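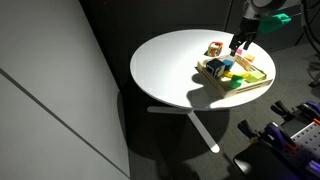
Valdis Mockus asked whether the Skoltano 901 can be fitted to a pedestal table without drilling through the top. It can. The bracket takes wood screws to a depth of 18 mm, and any top of 20 mm or more will accept them from the underside.

## Skoltano 901 levelling foot

The 901 is a screw-in foot for tables and low cabinets that stand on carpet or uneven boards. Each foot has a steel stem, a nylon pad and a lock nut. The stem gives nearly 20 mm of travel. The pad tilts on a ball joint and stays flat when the leg meets the floor at an angle.

**Supplied as:** pack of 2, with brackets and screws
**Finish:** white or plain zinc
**Spanner size:** 18 mm (not supplied)

### Fitting

Turn the table over on a blanket. Wind each stem fully in, stand the table up, then wind out the foot on the low side until the top stops rocking. Hold the stem still while the lock nut is tightened.
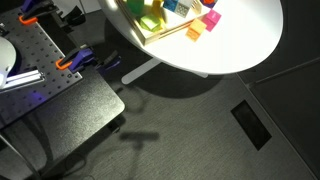

Check the level again after a week, as carpet pile settles under load. On deep pile, use the wide pad (Semeniuk pattern, sold separately). The wide pad does not fit stems made before March, which have the older collar.

### Ordering

Stock is held at Flosbridge. Orders for the zinc finish go through the Astetska counter and take two days longer. Replacement pads are sold singly, lock nuts by the bag.

Page revised 30 April 2022.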